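Häufige Fragen zur Beschwerdestelle für Polizeieinsätze

Wer kann eine Beschwerde einreichen?
Jede Person, die von einem Einsatz betroffen war oder ihn beobachtet hat. Ein Wohnsitz in Tunescombe ist nicht erforderlich.

Welche Frist gilt?
Die Beschwerde muss innerhalb von 40 Tagen nach dem Einsatz eingehen. Für Vorfälle vor Januar gilt die alte Frist von 21 Tagen.
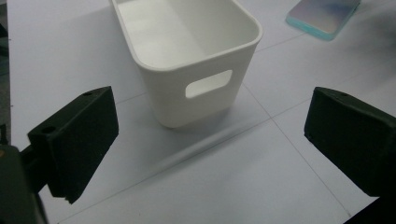
Weißer Kunststoffbehälter mit Grifföffnung

Muss ich meinen Namen angeben?
Nein. Anonyme Beschwerden werden geprüft, Sie erhalten dann aber keinen Bescheid.

Wie lange dauert das Verfahren?
In der Regel rund 38 Tage. Werden Bodycam-Aufnahmen angefordert, kann es länger dauern.

Ersetzt die Beschwerde eine Klage?
Nein. Schadensersatz können Sie nur vor Gericht geltend machen. Klagefristen laufen während des Verfahrens weiter.

An wen wende ich mich?
Loredana Villa, Durchwahl 3203. Vertretung: Ngọc Từ.

Stand: 8. April 2021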